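Toltley shared workshop - two-arm bench, pre-run checklist w/ comments
Bench 3, Friday evening slot

1. Power and e-stop
E-stop pressed and released x2, both arms drop out of motion. OK.
Extension lead off the floor. OK - retaped where it crosses the walkway, old tape had lifted.
Breaker label still says Guthrie lathe. Needs a new label, second time asking.

2. Mounting
Base bolts, both arms, paint marks lined up. OK.
Table castors locked. One was not. Fixed.
Mat flat, no curl at the front. OK

3. Cables
Right arm - camera cable has slack through full wrist roll. OK, but watch it near the elbow.
Left arm - strap snug, not pinching. OK.
Anything hanging in the sweep area? No.

4. Grippers
Finger screws nipped up. Left one took nearly a quarter turn, add to weekly list.
Pads wiped with metho.
Indicator lights on at both grippers. OK.
Force limit set to 263 in the config (was 500, way too high for pens, somebody put it back to defualt). PLEASE leave it.

5. Handover test, slow speed
Rekasness script, marker job. Cup and tray out before starting, hands clear, then go. Stay at the e-stop the whole time. 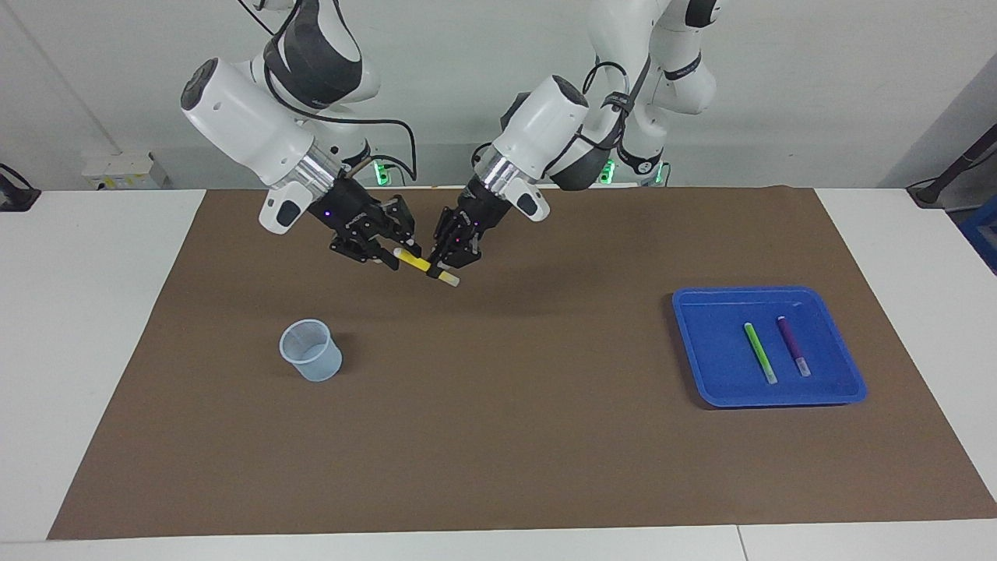

Item 5, handover. Yellow marker at the changeover, green and purple still in the tray.

Check the gap between fingers at changeover. Want clear daylight between the two grippers when they open, not a near miss. Marked PASS WITH COMMENT - closing angle on the left looks a bit steep to me, drop it a few degrees next time and re-run.
Height over mat: low. Don't go lower, the pads will drag.
Cup: light plastic, tips easily if an elbow comes round wide. Keep it well to the left.

6. Logging
Run saved as 1408. Notes in the Clikcombe binder, not on the whiteboard, it gets wiped.

7. Shutdown
Arms parked, then power off. In that order, they sag otherwise.
Markers capped and back in the tub.
Lights, door.

Still open: breaker label, left finger screws (threadlock?), elbow cable clip. Spare clips in the grey drawer, I think we're down to the last few so order more in April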